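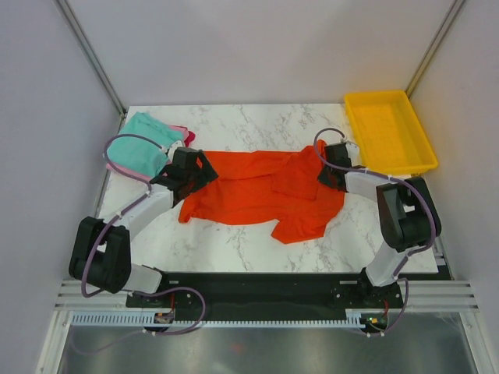

Finger swap: how we got on with the new tips

I promised last time that I'd report back on the gripper fingers, and I've had so many of you ask in the corridor that I'd better get on with it before August runs away from us.

Quick recap for anyone who missed the first half. Our two arms have been working on cloth since the spring, and they've been doing it with the plain fingers they came with. Fine for blocks. Fine for cups. Pretty hopeless at picking up one layer of cotton without dragging the next one along for the ride! So Margaux Tessier ordered a set of Trullby tips, which are softer and a bit grippy, and a set from Zerum, which are thin and stiff and look as though they'd be handy for getting the lid off a paint tin. I was firmly in the Zerum camp. Yannick Sabatier was all for Trullby and said so at every tea break.

We gave each set the same job. Take a crumpled cloth, get hold of it by two corners, pull it out flat, fold it, and start again with the next one. We agreed on 300 goes per set, which sounded perfectly reasonable in the meeting and a lot less so by the second afternoon (sorry, Baptiste, I know you drew the short straw and had to do the crumpling).

Well, I was wrong, or mostly wrong. The thin tips are brilliant at getting under an edge that's lying flat on the marble. They slide in, close, and up it comes. But when both arms pull, the cloth creeps out from between them, and you end up with one side stretched nicely and the other in a heap. The soft tips are slower to find the edge and they do sometimes pinch up two layers, but once they've got hold they keep hold. Over the whole run they dropped the cloth far less, and that's what costs us the time.

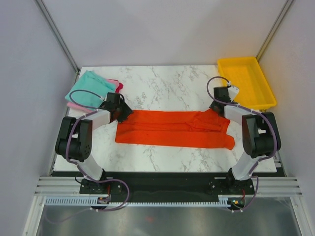
Could we just put one kind on the left arm and the other kind on the right?

We could, and Faustine Vidal tried it for a morning: the grip was uneven, so the cloth kept drifting towards the softer side, and she went back to a matched pair before lunch.

The other thing we were trying was the controller setting that Anatole Le Goff brought over from the Bainbridge job. It makes the arms give a little when the cloth goes tight, where before they'd carry on to the spot they'd been told to reach no matter what. I love it. You can hear the difference, there's much less of that straining whine when both sides pull at once. It does make the last bit of the stretch a touch lazy, so small wrinkles get left in, and Anatole wants to have another go at the numbers before we call it done.

Anyway, the soft tips are staying on for now. I've asked for 8 spares, as the rubbery face was starting to look shiny towards the end and I'd like to know how long a pair lasts before we commit. The Zerum ones are in the top drawer, labelled, if anybody on the Ilent side wants to borrow them for card or thin plastic. Just put them back in the box with their screws, please, because they're a size we don't keep.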